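January, notebook, pay and labour desk. Started just after 7 in the evening, building quiet.

Picking up the Fekis pay announcement again, as I said I would. Their statement has a "new floor for everyone who works with us" and I still can't find the everyone. Read it four times now. The words "hourly paid", "on site" and "in role at the date of change" are all in there, each in a different paragraph, and if you put them side by side the floor has quite a few holes in it.

What I had before tonight:

- the statement itself, two pages, one of them mostly a portrait of the chief executive
- the old pay grid for the Nevthorpe warehouse, the one with the coffee ring
- Despina Vukadinović's notes from the shop stewards' meeting, typed, thank goodness
- a spreadsheet from Dervishi, the agency that fills the night shift

The headline figure is a rise of 42 pence an hour. Fine. On a 34-hour week that comes to £14.28 before tax. I did it by hand and then again on the calculator. The statement prefers an annual figure, obviously, and the annual figure assumes every week of the year is worked or paid in full. Agency people at Nevthorpe don't get that. Despina's notes say the stewards raised it and were told it would be "looked at in the round", which I am writing down so I can ask what it means.

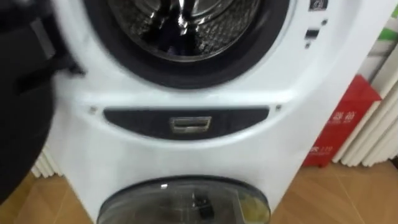 The attendance bonus is where I'd put the effort. Under the old grid there was £95 a month for anyone who missed no shifts. In the new grid the line has gone. No note, no footnote, the row simply isn't there and the rows under it have moved up one. So take somebody on 34 hours who always got the bonus. Four weeks of the rise is £57.12. They have lost £95. They are down £37.88 over those four weeks, and the press release calls it a rise.

Caution to self: a month isn't four weeks. Done properly, the rise is £742.56 over 52 weeks and the bonus was £1,140 over twelve months, so the gap is £397.44 a year. Still a loss. Use the yearly version if we print anything, the four-week one flatters our argument and someone will write in.

Second caution. I don't know how many people got the bonus every month. Fekis could say hardly anyone did, and they might be right. One sick day and it went. Despina thinks most of the day shift had it most months but she got that from three people in one room. I'd like payslips before I believe it, from either side.

Drokex next. They put out their own announcement the same afternoon, and two papers have already written it up as a wage war. I don't buy it. Drokex has 300 seasonal jobs on offer at the higher rate, all of them ending before spring, and says nothing at all on the permanent grades. A firm that is short of hands for a few weeks pays more for a few weeks. That may be all this is. It would take the permanent grid moving as well before I used the word war, and even then I'd want a different word.

The Dervishi spreadsheet is no help so far. Column F is headed "rate" and doesn't say whether that is what the worker gets or what the client is charged. If it's the charge rate then the night shift hasn't had a rise at all. If it's the pay rate, they have had a small one and Fekis is paying it. Those are two different stories and I'm not starting either on a column heading. Rang at half past four, was promised a call back, none yet.

Also crossed out my own line from the last entry, the one saying lower-paid staff "will spend the rise locally". I had no source for it. It's the sort of sentence that gets into these pieces because it sounds like economics. If the yearly sum above holds there is no rise to spend for a good number of them – so it was wrong as well as unsourced.
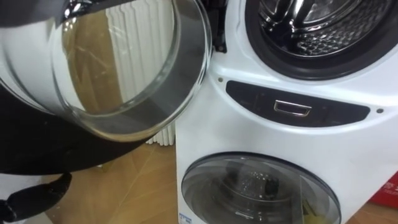
## To do before this goes any further

1. Ask Fekis straight out whether the attendance bonus has ended, yes or no, and from which pay date.
2. Get Dervishi to say in writing what column F is.
3. Payslips from Nevthorpe, days and nights, before and after. Despina is asking.
4. Find out whether "in role at the date of change" shuts out people who start the week after.
5. Leave Drokex as one paragraph at the most.

Files are in the shared folder under Fekis. The old grid is the scan, the new one is the typed copy, please don't rename them.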